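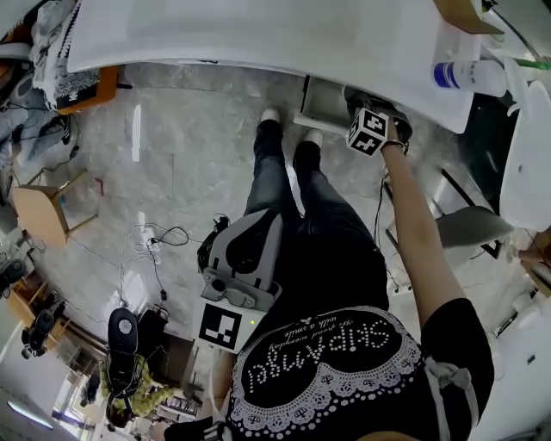
Attachment 1 - area under the white table, Room 27

Ticket 237 - Floor clutter at white table, Room 27
Site: Skiltov
Category: Furniture / housekeeping
Priority: Low
Status: Open

Problem: Loose cables on the floor around the table. Chairs catch on them when pulled out. Small gray box on the floor under the table, see attachment. Spray bottle and cardboard box on the tabletop to be cleared before the Wednesday floor clean.

Log
09:10 - Ticket opened. Request is for the floor only, table stays where it is.
09:40 - Asked Mridha for cable clips. Stock shows 59, adhesive type. Adhesive did not hold on this floor in Room 12, so requested the under-table tray instead.
11:25 - Tray is a Cerka part, on order. Covered sleeve to be used until it arrives.
14:05 - Question from site: can the gray box be moved to the tabletop? Reply: yes, if its cable reaches. Do not extend.

Next step: fit tray, recheck chair clearance, close.

Related tickets
Chair glides missing, Room 27
Label printer offline, Seduron front desk
Shelf bracket loose, Room 12

Print this ticket | E-mail this ticket

This site uses cookies to keep you signed in. Accept | Settings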